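January, notebook 2, Dodance engine

Left the overnight run going on the Naltuvmont box: 2,000 games of shogi, new evaluation against the old one, ten seconds a move. Got in at 8.40 and it had finished. The new version won 934, lost 544, and the rest were draws or hit the move limit. That is a lot of draws for shogi. Kohei Onishi thinks the repetition check is firing early again. I will look at the game records before believing any of it.

Checked a handful by hand. In three of them the engine shuffles its rook back and forth in a position it scores as clearly better. Same fault as we had with the Kobori opening set, so probably the score going flat once it is ahead. Have put the old tie-break back in and started a short run. 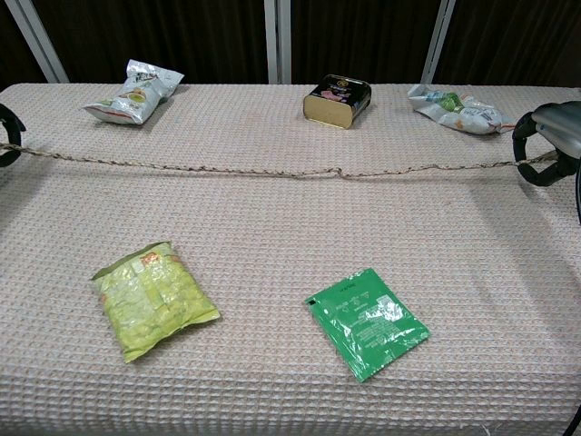 Rope across the table, waffle cloth, brown curtain behind.

Shinji Mizuno played two games against it after lunch on the Clondisard board. He lost the first in the endgame. The second he won, after it gave up a gold general for nothing at move 71. Saved both records in the usual folder.

To do: log the score at every move, not only the root. Rerun with the move limit raised. Ask Kohei which build he used for the last test, as the label on it is wrong.

16.20, short run still going.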